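Ticket: Irrigation controller drops off Wi-Fi, zone 2 does not run
Status: Resolved
Opened by: Laine Juška
Assigned to: Lino Sala, Arnero support
Controller: Kaltex 7-station, outdoor cabinet
Valves: Mészáros, 24 VAC
Router: Starton

Original report

The controller has been fine since it was installed in February. Last week it started going offline in the app every night and coming back in the morning. When it comes back, zone 2 (patio planters) shows "skipped" in the history. The other zones show as completed. I have restarted the controller and the router. The firmware says it is up to date. The planters are the ones I care about most because they dry out fast on the concrete. 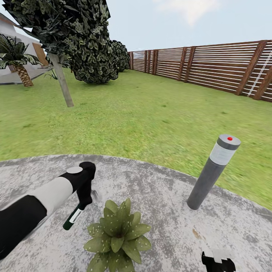
I would like to know if the offline problem and the skipped zone are the same fault. The schedule is saved on the controller, so I expected it to run without Wi-Fi.

Lino Sala, first reply

Thanks for the details. You are right that the schedule runs without a connection. A lost connection should not skip a zone. Please treat these as two problems for now and try the following:

1. Run zone 2 by hand from the front panel, not the app, for two minutes.
2. Write down any code on the display.
3. Turn the power off, take the two zone 2 wires off the terminal strip and measure resistance across them.
4. In the router settings, check if the 2.4 GHz band is on a timer.

Laine Juška

Zone 2 by hand: the display shows E2 after a few seconds and goes back to the clock. No water at the planters. I swapped the zone 2 and zone 3 wires at the strip and the code moved to zone 3, so the station output looks OK.

Resistance on the zone 2 pair is 500 ohms. Zone 3 reads 28.

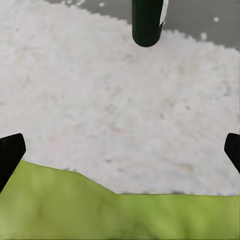
The router did have an eco setting that turns off 2.4 GHz overnight. I don't remember turning it on. It may have come with the last router update. It is off now.

Lino Sala

That explains the offline part. Leave the eco setting off and give the controller a fixed address if the router lets you.

For zone 2, a reading that high on a 24 VAC coil points to a bad splice or a coil that is failing open. Open the valve box, cut out the splice and measure at the coil leads directly. If the coil reads between 20 and 60, redo the splice with gel-filled connectors. If it still reads high, replace the coil. You do not need to replace the valve body.

Laine Juška, 28 Apr 2025

Coil alone reads 27. One of the wire nuts was green inside and the copper broke when I pulled on it. The cable run is 76 feet and had no slack left in the box, so I had to dig back a little to get enough to strip. Both splices redone with gel connectors. The pair now reads 29 at the controller.

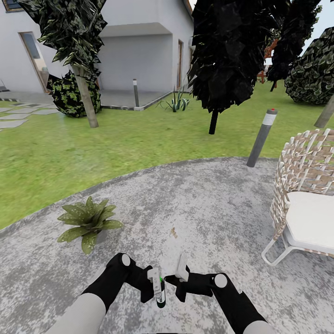

Reading time: 2 min

Zone 2 ran by hand with no code. It also ran on the schedule this morning and the history says completed. The controller stayed online all night.

One leftover question. The seasonal adjustment went back to 100% after I had the power off. Is that expected?

Lino Sala

Yes, on this model the adjustment resets if the backup battery is flat. The schedule is stored separately and is kept. Replace the coin cell behind the front panel and set the adjustment again.

Closing this ticket. Reply within 7 days to reopen it.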